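Home | Programs | Reports | Contact

3 min read

Moton Neighborhood Kitchens – Progress Report to the Clunder Fund

August 21, 2024

This report covers the second half of the grant period. The grant pays for home cooking visits to older adults who live alone in the Moton and Skeveo districts, and for the grocery boxes that go with them.

We enrolled 174 households by the end of June against a target of 200. Most of the shortfall is in Skeveo, where the building managers were slow to let us post notices. We have since moved sign-up to the clinic on Vlček Street, and new forms are coming in every week.

Visitors made 284 home visits in the period. A visit lasts one morning and covers a soup, a main dish and a shopping list for the week. Eleven visits were canceled on the day, mostly for medical appointments, and all but two were rebooked.

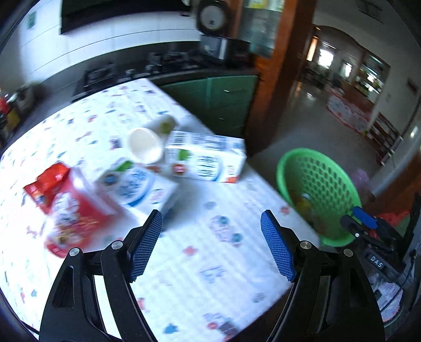 Snacking between meals is the subject our visitors asked for more help with. Many participants eat one cooked meal a day and fill in the rest from packets. We do not ask anyone to throw food out. A red snack bag on the table, like the one here, is where the visitor starts the talk about salt and portion size, and the label gets read together. We have written a one-page guide for this part of the visit and would like to print it in larger type.

Grocery boxes are on budget. Egg and cooking oil prices went up, so we dropped the canned fruit from the box and kept the beans. Four participants complained about the change – we are looking at a cheaper brand.

One request: we ask to move $1000 from the vehicle line to printing. The van needed fewer repairs than planned, and the guide and new recipe cards are not covered by the current printing line. A revised budget is attached.

Previous report | Next report | Back to all reports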